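The trouble with "a building year"

December 2018

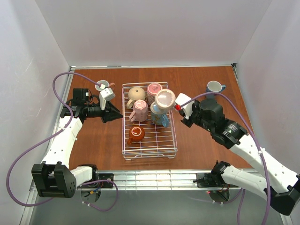
I have been following junior and club hockey long enough to know what it means when a team newsletter calls the first half of a season "a building year". It means they lost. I don't mind losing, I've watched plenty of it, but I do wish somebody would write it down plainly.

The Clorus newsletter landed in my inbox last week and I read it twice with a cup of tea. There were five paragraphs on energy in the dressing room and one line at the bottom with the record in it. The record was 2 wins in 15 games. You had to scroll past a sponsor's logo to find it.

To be fair to the kids, they skate hard. I was at the home game against Todard and for a period and a half it was as good as anything you'd pay proper money to see. Then the defence got tired, the passes started going to the wrong colour, and the bench went quiet. That's a conditioning problem, and it's the same one they had last year. I said so on this blog in July, when the club announced its new summer training program with a lot of fanfare. The program was two evenings a week and it was optional. I'm told the turnout was "encouraging", a word I have never once seen next to a number.

Speaking of numbers, the club is very pleased with its online following, which stands at 3291. Good for them. I'd like to know how many of those people have sat on the cold side of the rink with a thermos. The stands for the Todard game were thin, and a fair few of us had to be there because we were driving someone home.

Then there's the Abubakari Cup. Every year we hear that the Cup is where this group will show what it's made of, and every year we go out in the second round to a team that forechecks. Maybe this is the year. The new power play looks tidier than the old one, I'll give them that, though I have only seen it score when the other goalie had lost his stick. They've kept the same breakout they've been using forever, up the left side, off the glass, hope for the best. Every centre in the league knows where to stand by now.

My dog Oreo has been to more practices than some of the people writing the newsletter, and she at least looks worried.

I'll be at the Cup anyway, same seat, same thermos. If they get past the second round I'll write a nice long post about it and put the score in the first line. The canteen has put the price of chips up again, by the way, and the portion is smaller.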